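Two arms on one rail, right one droops when both move

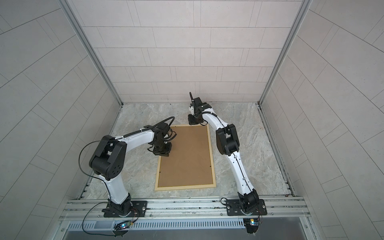 Gemechu Woldegiorgis
Hello all, and thanks in advance for reading this. I've been putting together a two-arm cell in our shared workshop since September, evenings mostly, and I'm very nearly happy with it. Both arms are bolted to the same aluminum rail and share one 24 volt supply, a Duvberg I bought used. Each arm is fine when it runs alone. When I run them together, the right one sags a little at the elbow, maybe once in every 3 runs, and then it catches itself. I've swapped the cables and gone over all the bolts - no change. Is this a power thing or have I got the tuning wrong?

Canan Soylu
What a nice build, I'm a bit jealous! My money is on the supply. Two arms starting a lift at the same moment pull a lot more than either one does, and if the right arm is fed from the end of the same wire, it gets what's left over. Put a meter on the right arm's power input while both are moving and watch for a dip. If you find one, run a separate pair of wires from the supply to each arm before you spend money on a bigger unit (I did it the other way around, and it cost me). Also stagger the starts by half a second or so and see if the sag goes away. It's a free test and it'll tell you plenty.

Karthikeyan Kulkarni
had the same, was a loose crimp

Elif Naz Yazıcı
I agree with Canan, but do check the tuning afterward. I had copied my left arm's settings straight over to the right, and the elbow on that side needed a bit more hold. Go up in small steps, and keep a hand near the power switch - mine started to buzz quite loudly when I overdid it.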